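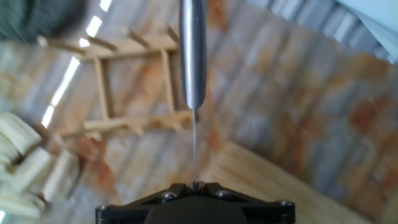

4. Setting the finger grip on thin stock

Do section 3 first (wrist mount, power, homing). If the Cilamov gripper hasn't been homed since power-up the fingers won't know where closed is and everything in this section will be off. The small finger set is the one for wire, needles, probe shafts and anything else too thin for the standard pads. Grip at the base of the shaft with the fingers meeting square on it, and leave the rest standing clear, as on the thin grey shaft running down from the blunt tip of the silver cylinder to the two black fingers. The wrist camera view is the quickest way to check. If you can't see both fingers and the shaft at once, the camera bracket is in the wrong slot, go back to 3.6.

Before you start

Small finger set fitted (bag C in the box). Hex key, the short one. Wrist camera on. Zesura control app open on the Grip tab, not Jog. Work lamp if your bench is dim.

Bench doesn't need to be bare, but keep loose bits out of the arm's path. Sticks, offcuts and small racks are fine behind the work. Not under the wrist.

CAUTION: Keep hands out of the finger gap whenever the status light is green. Small fingers close faster than the standard ones.

CAUTION: Thin shafts bend and can spring back. Eye protection for everyone at the bench, not just whoever has the tablet.

4.1 Fit and check

1. Press Hold in the app. Wait for the light to go amber.
2. Check the screws on the gripper mount by hand with the short key. Snug, no more. Do not use a power driver.
3. Push each small finger into its slot until it clicks. Tug it. If it comes out it wasn't in.
4. Close the fingers on nothing, using Test Close. Tips should meet with no gap at the top. A gap means one finger is in back to front.
5. Open again. Leave the light on amber.

4.2 Set the force

1. Grip tab > Stock > Thin. Force drops to 19 on the slider. Leave it there for the first go.
2. Jog the wrist up to the base of the shaft at slow speed. Stop short.
3. Line up in the camera view. Shaft should run straight down into the gap between the fingers. If it leans, turn the wrist, dont bend the shaft.
4. Press Close. Fingers stop on contact and the reading settles.
5. Press Hold Grip and wait for the beep.
6. Nudge test: 1 mm up, 1 mm down. Watch the tip end in the camera view. Shaft slides in the fingers = go up two on the slider and repeat from step 4. Shaft bows = come down two.
7. Happy with it? Save as a preset. Names can't have spaces.

Note: the slider goes to 200. That range is for the standard pads only. Above 49 with the small fingers the app will give a warning and it means it. Worn or chipped tips are not covered.

Note: polished metal close to the camera gives a bright streak which can fool Auto Align. Switch Auto Align off and line up by eye, or move the lamp round to the side. A patterned or marbled worktop can do the same, lay a plain sheet over it if the outline in the app keeps jumping.

Note: the far background in the camera view will look soft. Normal. The lens is set for close work and the focus ring is glued at the factory. Blur on the fingers themselves is not normal, clean the lens with the cloth from bag A.

4.3 Letting go

1. Support the stock if it isn't fixed at the other end.
2. Release > Slow. Never use Quick Release on thin stock, it flicks.
3. Back the wrist straight off. No turning untill the fingers are clear.

4.4 If it goes wrong

Fingers close then open again: force too low or nothing between the tips. Line up again.

Reading never settles: shaft is moving. Fix the far end.

E7 on screen: overheated motor. Hold, leave it 600 seconds, try again. Don't power off, you'll lose the homing.

Marks on the stock: swap to the soft tips, sold seperately under Wijaya spares.

Picks up fine but drifts sideways: mount has worked loose. Back to 4.1 step 2.

Using the Ullby bench clamp? Its jaw height is different, see section 5 before you jog anywhere near it.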